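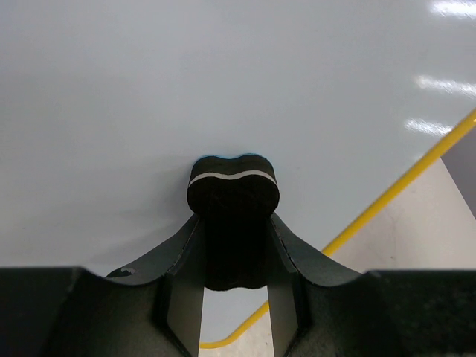

Wiping a board is the easy one, came the remark from the row behind me before we'd even got our visitor stickers on. Try it with a greasy stovetop and then we'll talk.

Fair enough. That was more or less the mood at the Brultis open day in Kusbridge, 9 June 2023. Lots of folded arms. Notes typed up on the bus home so excuse the state of them.

Parking full by the time I got there. Walked up from the Laleck end, good 15 – no, call it longer, had the wrong shoes on.

First stop, the chores bay. Whiteboard, eraser held in the gripper. I asked what happens if the eraser slips. Answer: it lets go and waits for a person. Not what you want at home with your hands full of groceries. Pressure is the hard part aparently, too light and you smear the marker, too hard and the board shifts on the bench.

Towels next. 4 minutes for one tea towel and the corners didn't meet. My kids do worse, mind you.

Shop-floor side much stronger. Tennant line, cartons onto a pallet, 215 an hour with 3 people on shift. Same box, same spot, all day. No suprise that's where the orders come from. Asked about mixed sizes and got a long answer that boiled down to next year maybe.

Price for the home unit – wouldn't say. Battery up to 94 minutes, then back on the charger.

Sausage sizzle out the back was good, onions a bit burnt. Would I buy one for the house? No. For a stockroom, I'd at least ask for a quote. Next open day's meant to go up on their site, bring flat shoes and book the early tour.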